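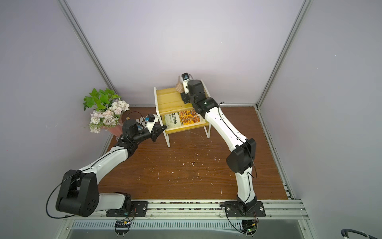 Does council funding stop when Mum's savings run out, or start?

Asked in Care and Benefits

My mum has been in Grunby House for three years and pays for it all herself. The home is lovely and she's made proper friends there, so I'm not complaining! But the fees go up again in April and her savings are shrinking fast. When they get low enough, does the council just step in and pay the same amount? Or could she be made to move somewhere cheaper? The manager said "don't worry, it sorts itself out", but I do worry. We're in England and her flat has already been sold.

3 answers

Felico
Accepted answer

Really glad you're asking now and not the month the money runs out, it makes such a difference!

Once her savings get near the upper limit (check the current figure on your council's website), ring adult social care and ask for two things: a care needs assessment and a financial assessment. Ring early. We allowed three months and needed nearly all of it. Her pension will still go towards the fees, apart from a small weekly allowance she keeps for herself.

The awkward bit is that the council works out its own figure for what her care should cost, and that can be lower than what Grunby House charges people who pay their own way. Some homes accept the council's rate for a resident who's been there a long time. Others ask the family for a top-up. Ask the manager to put in writing which it is, because "it sorts itself out" won't help you if the manager leaves.

If they do want a top-up, don't sign anything until the council has done its sums. Moving an older person who is settled can be bad for her health, and the assessment has to look at her wellbeing, so tell the social worker about the friends, the chapel visits, all of it. My aunt stayed in her own room with the same view of the bus stop, and we pay nothing extra.

Also ask if she's ever been checked for NHS continuing healthcare. It's a long form but well worth a go if her health needs are high.

Vodier

Keep every bank statement!! They wanted to know about a £1000 gift my dad made to my niece and it took ages to find.

Meireles

Agree with Felico. I'd add that our home wanted 30 days' notice of any change in who was paying, and it was tucked away at the back of the contract, so have a read of hers. The local Age UK were brilliant with us too, they went through the letters line by line and it was free.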